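Jendby Indoor Play and Craft Room, Astham
Monthly inspection checklist: tables, small parts and storage
Form 2, January

Scope: the craft room, the store cupboard and the corridor between them. The main hall has its own form. Mark each line Pass, Fail or N/A and write the comment on the same line. A Fail needs a date for repair before the sheet is signed.

Floor and access
Door closes fully on its own: Pass.
Door stop removed: Fail. Wedge found under the door again at 9.15. Taken to the office.
Floor free of loose mats and cables: Pass. Mat tape renewed along the window side.
Corridor width kept clear: Pass. Stacked chairs moved back to the store.

Furniture
Table legs tight: Pass, except the folding table by the sink. One hinge screw turns without gripping. Take out of use until the screw is replaced.
Edges free of splinters and chips: Pass.
Chairs stable on all four feet: Pass. Two feet caps missing, order from Grornell with the next delivery.
Shelving fixed to wall: Pass. Brackets checked by hand, no movement.

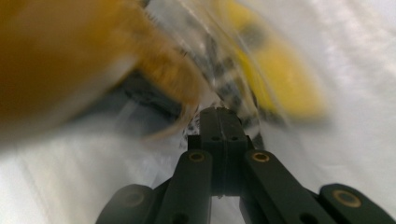
WORK SURFACES AND LOOSE ITEMS

Surface wiped and free of residue: Pass. White surfaces show pen marks sooner than the others and should be done first. Use the diluted cleaner, not the spray for the sink.
Coloured items grouped together and kept away from the table edge: Pass at time of check. Return to the tub at the end of each session.
Items checked for cracks and sharp edges: Pass. Each piece to be turned over, as damage to the underside was missed in the last inspection.
Small parts separated from under-threes stock: Fail. Mixed pieces found in the lower tub. Sort before Friday.
Surface slip: N/A. Gloss finish is acceptable for craft use. Do not place the paper guillotine on it without the rubber sheet.

Storage
Tubs labelled on the short side: Pass. Label on the bead tub is peeling.
Lids fit: Fail on one tub. The lid is from the older Ouazzani set and does not lock. Tape is not an accepted repair.
Heaviest tubs on the bottom shelf: Pass.
Top shelf load: Pass. Limit is 335 N, marked on the upright.
Depth of shelf clear at front: Pass. Tubs are 400 mm deep and must not overhang.

Electrical and lighting
Sockets covered when not in use: Pass.
Glue gun leads undamaged: Pass. One lead is stiff near the plug, look at it again next month.
Ceiling lights all working: Fail. Tube above the sink flickers on start-up. Reported.

Actions carried forward
Replace hinge screw, folding table.
Sort lower tub.
Replace tub and lid as a pair.
Replace tube above sink.
Hinge guard on the store cupboard still outstanding from the previous sheet. Part is on order.

Keep the completed sheet in the red folder, newest at the front.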